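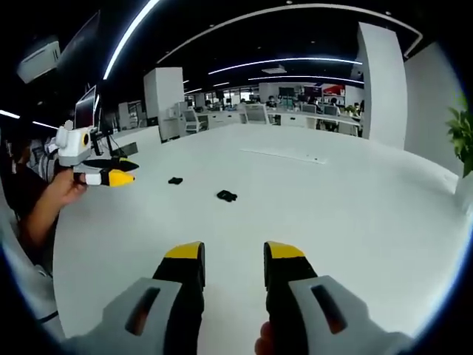 我越来越喜欢写回放工具了

2020年10月26日,星期一

做机器人软件的人聊天,话题总是往两头跑。一头是模型,网络多深,损失怎么写,能不能少用点示范数据;另一头是硬件,减速器、电机、末端力矩。夹在中间的那一大块,时间戳、坐标系、日志格式、回放、标注界面、数据检查脚本,大家默认它会自己长出来。我在这一大块里干了好几年,越干越起劲,今天想认真替它说几句好话。

先把观点摆出来:如果一个团队要用手持夹爪采示范,再拿去教机械臂,那么开头几周的力气应该主要花在回放工具上。我说的回放,是能把任意一段采集从头到尾重新放一遍,图像、位姿、夹爪开合、时间戳全在同一条时间轴上,可以停,可以一帧一帧往前推,也可以把线上跑的那套感知和控制代码原样接上去再算一遍。最后这一条最要紧。少了它,那叫看视频。

我知道这个主张听起来很没劲。谁进这一行是为了拖进度条啊。可我真的觉得这里面有大乐趣,下面慢慢讲。

一、先说手持夹爪为什么让软件变难了

用遥操作的机械臂采数据,麻烦归麻烦,有一样东西是白送的:关节编码器。手臂在哪儿,问编码器,它告诉你,误差很小,而且从不跟你闹情绪。换成人拿着夹爪在桌上比划,采起来快多了,动作也自然得多,人的手腕该怎么拐就怎么拐。代价是编码器没了。夹爪在空间里的位置全靠相机和惯性单元去推,两根手指张开多少要从图像里量,或者从一个便宜的传感器里读。

也就是说,原来属于硬件的那份确定性,整个搬到了软件这边。我第一次意识到这件事的时候还挺兴奋的!感知不再只是给策略网络喂图,它连“动作”本身都要负责。标签是你的代码算出来的。位姿估计漂了两厘米,示范就跟着错两厘米,而学出来的策略会非常忠实地把这两厘米复现给你看。

所以我特别反感一种分工:数据组管采,算法组管训,中间用一个文件夹交接。文件夹里躺着的轨迹看起来都是数字,都有三位小数,长得一样可信。哪一段是跟踪好的,哪一段是特征点丢了一半之后硬撑下来的,光看数字根本看不出来。拖一拖进度条,把估计出来的指尖投影回图像上,几秒钟就明白了。黑色的手指,黄色的指尖,投影点该落在黄色上面,落没落在上面谁都会看,不用懂李代数。

这就是我说的乐趣。一个很抽象的量,忽然变成了屏幕上一个点压没压住一块颜色。

二、时间戳那点事

我想专门为时间戳写一节,因为它受的委屈最多。

相机跑 30 赫兹,惯性单元快得多,夹爪开合又是另外一个频率,走另外一条线。每一路数据都带时间戳,于是大家放心了。可时间戳打在哪儿?曝光开始的时候,曝光结束的时候,传输完成的时候,还是主机那个线程终于被调度到的时候?这几种打法我全见过,有一回还在同一个驱动的不同版本里见过其中两种。

我们在 Jikon 项目里踩过一次很典型的。策略在桌上抓小东西,老是合得早一点点,指尖碰到物体上沿,把它推歪,然后夹空。算法那边的同事调了好些天,改过损失权重,加过数据增强,连图像分辨率都换过。后来我把采集记录放进回放里,图像和开合曲线叠在一起,一帧一帧推。画面里手指还张着,曲线已经往下走了。偏差是 20 毫秒,还不到一帧。

不到一帧!单看任何一张图都挑不出毛病,人手动作慢的时候也没影响。可是人抓小物体的最后一下往往很快,偏差刚好落在最要命的地方。修起来只动了一行,把开合那一路的时间基准改到跟相机同一个时钟上。改完重新导出数据,重新训,合得早的毛病就没再冒出来。

我讲这个故事,经常有人回一句:那是你们驱动没写好。对,是没写好。可我要问的是,下一次它又没写好的时候,你靠什么发现?靠训练曲线是发现不了的,损失照样往下掉,掉得还挺漂亮。网络完全有能力学会一个稳定偏了一点的世界。

从那以后我养成一个习惯,每次开采之前先录一段对齐用的动作:夹爪对着镜头快速张合几下,再在桌面上轻轻磕一下。张合给图像和开合信号对时,磕那一下给惯性单元对时。检查脚本读到这一段,自动算各路之间的偏移,超过 5 毫秒就把整批标红。动作很土,采集的人一开始嫌烦,后来成了肌肉记忆,拿起夹爪不磕一下反倒不自在。

三、回放要用线上的代码,这一条不能让

很多团队也有回放工具,只是那个工具是另外写的。读日志,解压图片,画几条线,拿一套绘图库糊起来。跟线上跑的程序没有半点关系,连四元数的顺序都可能不一样(我真的遇到过,实部放前面还是放后面,两边各有主张,各有注释,注释都写得很笃定)。

我主张把力气花在反方向:先保证线上的每个模块都不知道自己是在线上。它只认输入消息和一个时钟接口,时钟是真的还是回放给的,它不该关心。代码里凡是直接去问系统时间的地方,统统揪出来换掉。听上去简单,做起来很磨人,总有一个滤波器在角落里偷偷调用系统时钟算时间差,总有一个超时逻辑写死了真实时间。揪的过程像在老房子里找漏水点。

可一旦揪干净了,那种畅快我到现在都记得。昨天下午机械臂在某个地方抖了一下,今天早上我坐在自己位子上,把那段日志灌回去,同一个抖动原封不动地出来了。打断点,单步,改一行,再灌,抖动没了。咖啡还没凉。整个过程没有碰机器,没有排队,也没有求人帮忙把桌上的东西摆回原样。

能复现,就能讨论。不能复现的时候,大家开会只能拼记忆和资历。这一点我觉得被低估得厉害:一个好的回放工具会改变团队里说话的方式。以前是“我感觉滤波器延迟有点大”,现在是一段日志加一个时间点,谁都能点开。新来的实习生也可以点开,而且常常是新人先看出问题,他们还没学会对某些怪现象视而不见。

确定性这件事也值得多啰嗦两句。同样的输入灌两遍,输出要逐位相同。多线程会来捣乱,哈希表遍历顺序会来捣乱,没有固定种子的随机采样更是惯犯。我的做法是给回放专门留一个单线程模式,按消息时间排队,一个一个喂。慢就慢,我要的是一模一样。等到要看真实的竞争和延迟了,再切到多线程模式,那是另外一种测试,不要混在一起。

四、我们的 Grudness,以及它为什么一直很丑

Grudness 是我们自己写的回放和检查工具,名字怎么来的已经没有人说得清。界面很难看,灰底,按钮挤在一排,有一个下拉菜单的文字永远被截掉半截。我挺爱它的。

最早它只会干一件事:左边放图像,右边放夹爪位姿的三维轨迹,底下一条时间轴。后来每踩一个坑就往上长一块。踩了时间同步的坑,长出曲线叠加;踩了外参的坑,长出指尖投影;踩了丢帧的坑,时间轴上就有了红色的小缺口,缺一帧画一道。看它的功能列表等于看我们的事故史。

这也是我反对一上来就设计“大平台”的原因。我参加过那种项目,先画架构图,插件系统、权限系统、元数据规范,画得非常漂亮,花了小半年,等到真要看一段数据的时候,大家还是在终端里敲脚本。工具应该跟着疼的地方长。今天疼在哪儿,今天就写哪儿,哪怕写得难看,只要下次同样的疼能在一分钟之内找到位置。

当然也有一条我会从第一天就坚持的,就是日志格式。格式一旦定下来就很难改,存的数据越多越难改。我的要求不高:原始消息原样存,不要只存处理过的;每条消息带上两个时间,传感器给的和主机收到的;标定参数跟着数据一起存,不要放在某台机器的某个目录里等人去覆盖;软件版本写进文件头。还有,图像压缩参数也写进去。最后这条看着多余,等到你怀疑是不是压缩把小物体的边糊掉了,就知道有多值。

标定跟着数据走,这件事我愿意站到桌子上喊。太多次了,旧数据拿出来重新处理,标定文件已经是新的,夹爪上的相机中间拆下来过又装上去。结果所有轨迹整体偏一点,偏得均匀,偏得安静。

五、筛数据是一门手艺,别急着自动化

前阵子我们攒了一批桌面抓取的示范,2,000 多段。白桌子,上面放几样小的黑东西,人拿着夹爪去够,去夹,去放。按说背景干净,对比度又高,是最舒服的那种任务。

舒服的是抓取,位姿估计可一点都不舒服。大片白桌面没有纹理,视觉里程计能抓住的特征全在远处,在办公区那一排排桌椅和显示器上,在柱子边缘,在天花板的灯带上。夹爪一低头,画面里剩下的几乎都是白桌面,特征点哗啦一下少掉一大半。偏偏低头的时刻就是要抓东西的时刻。这个矛盾很有意思,任务最需要精度的地方,恰好是跟踪最没依靠的地方。

远处还坐着人,人会动,椅子会转,有时候对面还有另一只夹爪在晃。这些都会被当成特征点,然后带着估计一起跑。灯带也调皮,很亮,很长,沿着灯带方向滑动几乎看不出差别,只有端点管用。

面对这些,最直接的反应是写自动过滤:特征点少于某个数就扔,重投影误差大于某个数就扔。我的建议是先别写。先坐下来,看。随便抽一批,一段一段地放,拿张纸记下每段不舒服的地方是什么。看着看着,你会知道哪些指标真的跟坏轨迹有关系,哪些只是看上去有关系。

我自己看下来,发现特征点数量这个指标没有想象中好用。有的段落特征点很少,但分布散,估计稳得很;有的段落特征点一大堆,全挤在一个走动的人身上,轨迹就飞了。后来我们改成看特征点在画面里的铺开程度,再加上惯性单元预测和视觉结果之间的分歧,筛出来的东西跟肉眼判断合得多。要是没先看那一批,我大概会对着特征点数量调一星期阈值。

有人觉得让工程师一段段看录像是浪费。我的看法相反,我觉得算法负责人也该看,每周都看一点。看数据会给人一种很具体的手感,知道人在够东西之前会悬停多久,知道手腕什么时候开始转,知道夹空之后人第一反应是往哪儿挪。这些东西后来都会变成好主意。我们把动作预测的时间窗口拉长,念头就是看录像时冒出来的:人悬停的那一小会儿,短窗口看到的全是静止,策略于是学会了赖在半空不动。

六、控制和规划那边也该吃同一口饭

前面说的多半是感知,可回放这套东西对控制和规划一样好使,在那边甚至更缺。

拿规划来讲。我们用的轨迹规划库叫 Stullier,内部写的,优化的思路很普通,先给一条粗糙的路径,再拿代价函数去磨。出问题的时候它有一种特别的本事,就是每次都不一样。手臂绕了个大圈去够面前的东西,旁边的人笑成一团,再跑一次,正常了。遇到这种事,以前我们就耸耸肩。

后来规定每次规划请求都要把全部输入存下来,起始关节角、目标位姿、障碍物、随机种子、代价权重,一样不落。这一存就存出了名堂。把绕大圈的请求挑出来一看,很多都是起始关节角贴着限位。初始路径从那儿往外走只有一个方向是便宜的,优化器顺着便宜的方向滑下去,滑进一个很差的坑。知道了原因,修法就有好几种,我们挑了最省事的,多给几条初始路径,取磨完之后代价最低的那条。

这些存下来的请求现在是我们的回归测试。谁改了代价函数,谁就得把它们全跑一遍,结果画成对照,哪条变好,哪条变坏,一眼看得见。改动几乎从来不会全是变好的,总有几条变坏,值不值得,摆在台面上讨论就是。我很喜欢这种讨论,有输有赢,有取舍,比起“我这个改动理论上更优”有营养得多。

控制这边,我最想要的是延迟的账本。从相机曝光到电机动作,中间经过哪些环节,每个环节花了多久,每一拍都记下来。平均值没什么用,看平均值总是岁月静好,要看尾巴。一个控制循环平时很乖,偶尔卡一下,手臂就在空中顿一下,策略看到自己顿了,下一步预测也跟着犹豫。学习出来的策略对这种顿挫特别敏感,人示范的时候手是不会这样顿的,它没见过。

说到这里还有一个我一直念叨的点:人拿着夹爪做示范,快慢是由着人的。机械臂跟不跟得上是另一回事。把示范轨迹直接拿去给控制器跑一遍仿真,看看速度和加速度有没有超,奇异位形附近会不会甩,这一步完全可以放在采集刚结束的时候做。采的人还站在桌边,东西还在桌上,屏幕上告诉他这一段机械臂跟不上,当场慢一点重来。拖到训练之后才知道,人早散了。

我特别想把这个反馈环做得再短一点。理想的样子是夹爪一放下,旁边显示器上结果就出来了:跟踪好不好,时间齐不齐,手臂能不能照做。绿的就下一段,红的告诉你红在哪儿。眼下我们还差得远,位姿估计要离线跑一遍优化才可信,得等。可方向是对的,每缩短一点,采的人手上的动作就规矩一点,这个变化看得见。

七、几种反对意见

写到这儿,把听过的反对意见也摆一摆,有几条我觉得有道理。

有一种说,数据量上去以后,这点噪声自然会被平均掉。随机噪声,我同意,大数据量确实能容忍。可上面讲的时间偏移、外参偏移、四元数顺序,没有一个是随机的。系统偏差喂得越多,网络学得越扎实。采得越多越对,前提是歪的方向各不相同。

还有一种说,工具会过时,今天为这种夹爪写的东西,明年换一种传感器就废了。一部分会废,我承认,Grudness 里有整整一个面板是为一款早就不用的传感器做的,现在还赖在那儿没删。可时钟接口没废,日志格式没废,逐位一致的回放没废。而且换传感器的时候恰恰最需要它们,新旧两套并排放一放,差在哪儿很快就清楚。

我觉得最有分量的一条,是有个合作团队提的。他们在 Rosales 那边做装配,节奏快,人少,说你们讲的都对,可我们下个演示就在眼前,没有时间先写几周工具。我听了以后想了挺久。压力是真的,我也赶过演示,赶到最后什么原则都顾不上。我现在的回答是:那就写一个下午的版本。图像加一条曲线加一个进度条,一个下午够了。别管好看,别管通用,能把两路数据放在同一条时间轴上就行。先有这个,演示前一晚出怪事的时候你会用得上,用过一次以后,自然舍得再给它一个下午。

他们后来真写了,比我们那个还丑,听说用得挺勤。

也有人跟我说,仿真做好了不就行了嘛,仿真里什么都是确定的。仿真我也爱用,规划那部分没有它不行。可仿真里的时间戳从来不骗人,相机从来不丢帧,白桌子不会让里程计发慌。我想抓的那些毛病,多半就住在仿真省略掉的地方。真实数据的回放和仿真,两样我都要,真要先后排个队,我先写回放。

八、为什么我对这件事这么来劲

最后讲点私心。

做学习的朋友常有那种时刻,训了一晚上,早上一看,机器会了。很迷人,我羡慕。做工具的人很少有这种戏剧性的早晨。可我们有另一种:盯着两条曲线,把其中一条往左挪一丁点,忽然全对上了,峰对峰,谷对谷,画面里手指合拢的那一帧,曲线正好拐弯。这一瞬间的满足感非常扎实,因为我知道它为什么对。

机器人软件里能说清“为什么对”的东西,我感觉在变少。策略网络越来越大,里头发生了什么越来越难讲。我不悲观,大网络很有用,我自己也在用。只是网络越说不清,喂给它的和从它那儿出来的东西就越得说得清。输入的每一路几点几分,输出的每一步花了多久,标签是哪版代码用哪份标定算的,这些都能说清,也都该说清。

手持夹爪这条路我很看好。一个人,一张桌子,拿起来就能教,门槛低得让人高兴,动作又比遥操作活泛。它把难处挪到了感知和工具上,而感知和工具的难处,好歹是坐下来能一点点啃的那种。我愿意啃。

接下来的打算也写在这里,算是逼自己一下。十二月之前,想把 Grudness 的对齐检查挪到采集现场去跑,采完一段马上给红绿;双手示范的两只夹爪要放进同一个坐标系里看,眼下还是各看各的,两边各自漂一点,相对位置就没法信,递东西这类任务全靠相对位置。做法有几个候选,桌面上贴标记是最笨也最稳的,大概先从这个试起;让两只夹爪上的相机互相认出对方也很诱人,对面那只夹爪上的黄指尖在画面里那么醒目,不拿来用有点可惜。不过遮挡一多就难说了,得先录一些放进回放里看看再讲。

还有那个被截掉半截文字的下拉菜单,有空就修。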